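The woman who clears desks for a living charges by the room, and the first thing I wanted to know was why anyone pays her. She runs a two-person outfit called Clirkeletti out of a rented unit in Grandale, and since July she has been working her way through the offices of Prerkilitz, a translation company that has more snack food per employee than any place I've been in.

"They pay me because they won't do it themselves," she said. "I don't have a better answer than that."

I had expected a speech about calm and clear surfaces. She has one, and I got it later, but she seems to know it sounds thin. Her real subject is trash cans. She believes most office mess comes down to where the wastebasket sits, and she can talk about it for the better part of an hour -- I have the recording.

Her argument goes like this. Put a basket under a desk and people forget it. Wrappers stay by the keyboard, cans get lined up along the back of the table, and the cleaning crew won't touch any of it. During a sorting session, she puts the basket up on the table with everything else, bag in, and makes people decide item by item.

On the table? Where they eat?

"For an afternoon," she said. "Then it goes back on the floor. You'd be amazed how upset people get about that and how little they mind a week-old cup."

I asked whether there was any evidence for this. She told me that at her last job, for a furniture dealer named Marín, she logged every item that came off the desks, and the total was 2,836. I asked what the number proved. She thought about it and said it proved there had been a lot of stuff. I liked her more after that.

She is particular about bags. The liner has to be bigger than the basket, folded well down over the outside, or it slides in the first time something heavy lands in it. She prefers mesh baskets for the plain reason that they're cheap. When I pointed out that a cardboard box is cheaper, she said boxes get kept. "A box turns into storage. I've thrown out boxes that were full of boxes."

Small things go in a tray. Tags, labels, clips, anything that might belong to something else. She gives the tray until the end of the day, then it gets emptied.

Chips are a harder case. An upright can with a lid on it looks tidy even if it's been there since spring, and people will defend it. One translator told her he was saving the can for pens. She asked him how many pens he had, and he had 4.

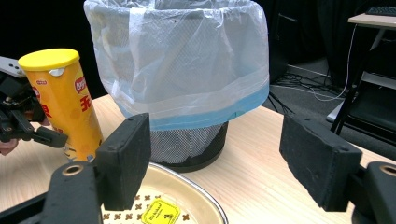
"Everybody's saving the can," she said. "I used to fight about it. Now I ask them to open the lid and tell me what's in there. If it's chips, eat them or take them home. If it's empty, the basket is right behind it."

And if they say no?

"Then it stays. It's their desk."

This seemed to me to give away the whole business. If the can stays, what has Prerkilitz bought? She didn't take offense. She said the company has 26 desks and that nearly all of them could be used for work again, and that I was welcome to come back in the winter and see how many still could. I asked what she would bet on it.

"Half," she said. "Maybe less by the holidays."

She does offer a return visit, at a discount, and I noticed it was already on the invoice. I asked about that too. She said most clients book it before she's finished the first one, and went to find another roll of bags.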